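# Call for Participants: Skendville Gripper Club, Fall Student Project

We're looking for students (and one or two patient grown-ups) to join the Skendville Gripper Club for a new project starting in October, and if you've ever wondered how a robot learns to put an ordinary thing into another ordinary thing, we would love to have you at the table with us! The club meets in the back half of the old MacKinnon building, and most of what we do is done by hand, over and over, with household objects and a hand-held gripper. 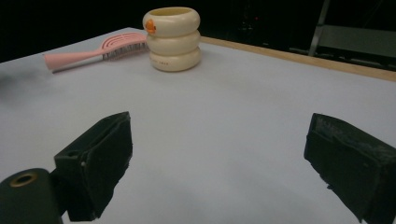
Do I need to know how to program before I join?

Beginners are welcome, and the first four meetings are spent entirely on handling the gripper, with the coding introduced slowly after that for anyone who wants it.

Our project this term is called Skalel. Each pair of students picks a small task, like moving a hairbrush over to a container, and records it many times from slightly different starting spots. We are hoping for 200 good recordings per task, and last spring's group got to 112 on their hardest one, so we know it can be done with enough snacks and a decent playlist. Afterward, Ghada Majali helps everyone sort the recordings and try out a simple model on them (she is very good at explaining things twice). 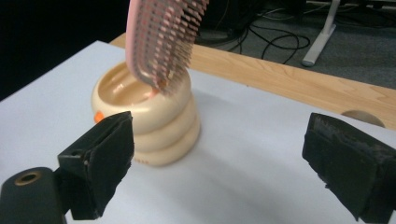 *Skalel project: pink brush at the top of the cream container.*

Who should apply? Anyone between 14 and 19 who can come to two evening sessions a week, from 5:30 to 7:15, and who doesn't mind doing the same small motion again when the first try was a bit wobbly. Steady hands are nice, but they come with practice. We also need a couple of people who enjoy keeping notes and labeling files, and Rogério Rocha would be especially glad to hear from you, as he has been doing
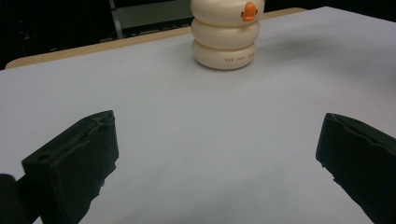
nearly all of that himself, with 798 files to his name so far and no one to trade off with. There is no fee, and you don't need to bring any equipment.

To apply, write a few lines about yourself and why this sounds like fun, and leave them at the front desk for Hortensia Valdebenito in Room 119. Please add the evenings you can come, plus a parent's or guardian's signature if you're under 18. New members start together in the second week of October, and if we fill up we'll put you on the list for spring.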